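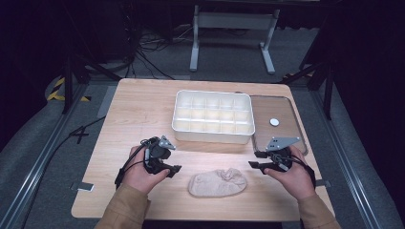 Sorting table with the white organizer and the clear tray next to it.

May 2, 2026. Notebook, sock storage

Ilze Priedītis asked me to write down how we put socks into the organizer, so the next person does it in the same way. I start with the beige one. It came to the table crumpled, as they all come from the Surkness bag.

The organizer is white plastic, with small square compartments in three rows. One sock goes in one compartment. The clear tray stays on its right side and is for small things only, please do not put socks there.

Flattening

Lay the sock on the bare wood and open it to its full length. Hold the toe and the lower part, then pull softly. Small wrinkles can stay. The difficult place is the opening, where the ribbed part likes to bunch and make a crease. I did not find a good way for this yet. Bheki Ndlovu folds the cuff back first, I prefer to leave it for the end.

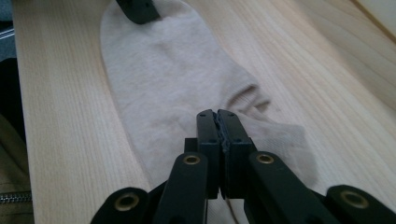

Folding

Toe to the cuff, one time, then roll from the fold. If the roll is too thick for the compartment, open it and begin again. Do not press it in with force.

To do: ask Bheki if the thicker socks from Ultamgate need the larger organizer. We have 17 of them waiting.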